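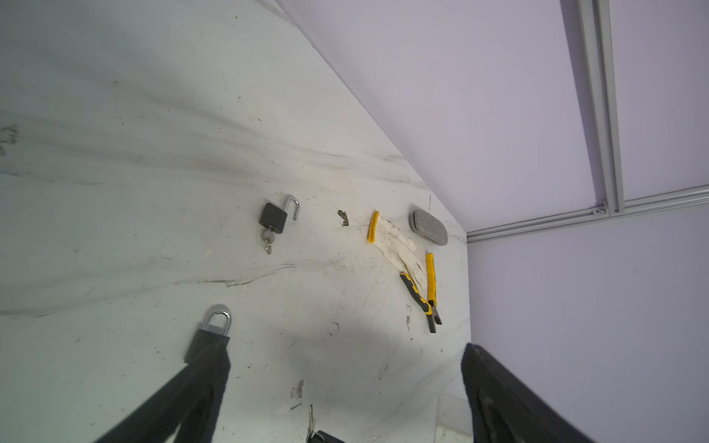
# Niltum bench items

Home | Files | Changes | Licence | Contact

Notes and lists for the small hardware and hand items kept on the Niltum bench. The bench is the white-topped table in the side room at Flindard, pushed up against the pale wall. The top is scuffed and marked and has been for years. It gets wiped in June and again before the winter stock check, and the grey streaks do not come out.

Last edited: Nov 29, 2018

## What is covered

Items that live on the bench or pass across it:

- padlocks, black body with silver shackle, and their keys
- pliers with yellow-and-black rubber handles
- white cloth work gloves
- grey oval felt pads
- short offcuts and odd pieces not yet sorted

Power tools, paint and anything from the Hopkin store are listed elsewhere. If an item has a Hopkin tag on it, it does not belong in these files.

## Files

- `items.csv` has one row per item, 998 rows including retired ones
- `keys.csv` matches keys to padlocks
- `places.csv` gives the drawer or hook for each item
- `retired.csv` is kept for reference and is not updated

The files are plain text with commas. Old rows exported from Jineck used semicolons, and these have been converted. A few descriptions lost their accents on the way.

## Columns in items.csv

- `id`: a number, never used again once retired
- `name`: short everyday name, such as "pliers" or "padlock"
- `colour`: main colour first, then any second colour
- `state`: good, worn, dirty, broken or unknown
- `place`: code from `places.csv`
- `note`: free text, often blank

"Dirty" means the item can be used once cleaned. A stained glove with no holes is dirty. A glove with a hole in the palm or a finger is broken, even if the rest of it is clean.

## Padlocks and keys

A padlock is stored open, with its keys hanging on it, until it is given out. Spare keys go in drawer 8 on a labelled ring. Do not snap a padlock shut on the bench unless its keys have been tried in it first.

Where a key has been lost, `keys.csv` says `none` and the lock is marked broken. There are 29 of these at present. They have not been thrown away.

## Putting things back

1. Brush loose dirt off the table top into the bin.
2. Hang pliers on the rail hooks, closed.
3. Lay gloves flat in the tray in pairs. Single gloves go in the box underneath.
4. Stack felt pads face to face. Worn ones go at the back.
5. Put anything you cannot name in the odd pieces tin, with a slip saying when it was found.

## Known problems

- Roughly 2 per cent of rows have no place code. Most of these are offcuts.
- "Grey" and "silver" were used for the same thing in the older rows. Shackles should now all read silver.
- Felt pads were first entered under "rubber" and some still are.
- Glove sizes were never recorded.

## Changes

Send corrections as a changed row with the old row above it. Give the `id` in both. Do not reorder the file, as the Flindard labels are printed from it in row order.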